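The machine will do the fetching, they said 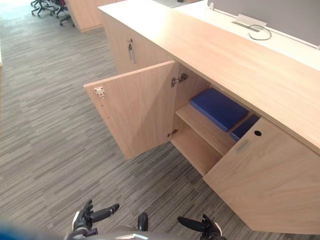

What we were promised

Sat 26 June, and I've finally got a free morning to write down what I think of the Dulus trial at work. I've put it off because the people running it are nice and I don't enjoy being the office grump.

The pitch from Grerkex was that a robot would take over "low-value handling". In our office that means the blue binder boxes — getting them out of the credenzas, taking them to whoever asked, putting them back. We have 344 on the register. Lumia, the software side of it, is meant to know where each one lives.

I've done that job for 18 years, on and off, along with plenty of other things. I never thought of it as low value. If you carried a box over to Oluwaseun Iyamu's desk you'd hear what the Chukwu account was up to, and half the time he'd tell you he wanted a different box anyway.

Doors, mostly

A cupboard door is harder than it looks. Ours have recessed pulls on some bays and a bar handle on others, and a few have locks. Left open, the doors stick well out into the walkway. We've been asked to leave ours unlocked during trial hours, which I raised in an email and have heard nothing back about.

We've also been told to lay the boxes flat, one to a shelf where possible, and keep the bottom shelves clear. So the filing has been rearranged to suit the robot. I used to stand them upright with the labels out and could find one from across the room.

What it does to the day

Three of us used to share the fetching. Now we share the "exceptions", meaning anything Lumia can't place, and there were six of those on my list on Friday. They take longer than fetching did, and you do them sitting down at a screen. My knees are grateful. My colour isn't what it was, my daughter says.

Nobody has lost a job. The manager was clear on that and I believe her, as far as June goes. What I'd like to see is the roster for after the trial, and whose name is beside the exceptions.

Oluwaseun reckons I should give it another month. Fine, but I'm keeping my paper list of the boxes in the top drawer.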